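Mostari Members' Forum > Workshop and Surfaces > Boards and Panels
Topic: Finish for a pale wooden board on a perforated table

j_ezeani
Posted Aug 22, 2019
Good morning. Our department keeps a light-colored wooden board on top of a blue perforated work table. It is used for sorting exercises with plastic shape blocks. The surface is unpainted and we wish to keep the grain visible. Members are asked to advise whether an oil or a clear lacquer is preferable. The present budget would cover up to 12 boards of the same size.
Jummai Ezeani, Teaching Materials

Listus917
I would recommend a water-based clear lacquer in two thin coats, with light sanding between them. Oil requires renewal, and in a shared room the renewal is seldom recorded. Please finish the underside as well. A board sealed on one face only may cup.

M. Ishida
I must respectfully disagree with the previous reply. Lacquer chips where hard plastic is dropped on it, and a chipped panel has to be sanded back completely. Our own boards were oiled in March and have needed one further coat. The room should be ventilated and the rags laid flat outdoors to dry.
Mio Ishida

Listus917
The point about chipping is accepted for heavy pieces. Small blocks have not marked our panels in 17 months of daily use. I maintain my recommendation.

Achterberg_stores
Before any finish is applied, kindly confirm whether the board is one piece or glued strips. If there are joints, they should be checked for movement first. Knots should also be inspected and filled if they are open.

j_ezeani
Thank you for the replies. I believe it is made of strips, although the joints are faint. There is one small dark knot, which feels closed to the fingertip. A picture is attached to this post. We shall test oil on an offcut and lacquer on another before a decision is made. Mr. Ishida, please advise which grit you used before the first coat.

M. Ishida
240, by hand, along the grain.

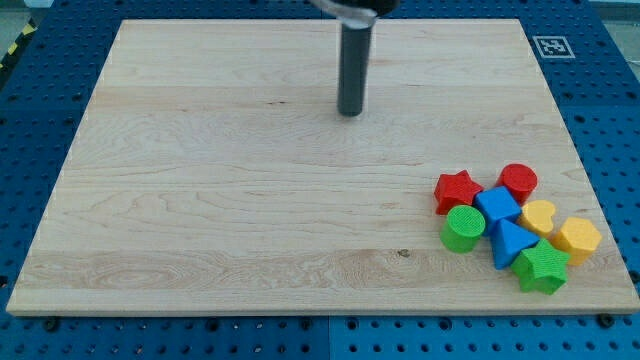

Attachment 1 (j_ezeani): board with shape blocks, unfinished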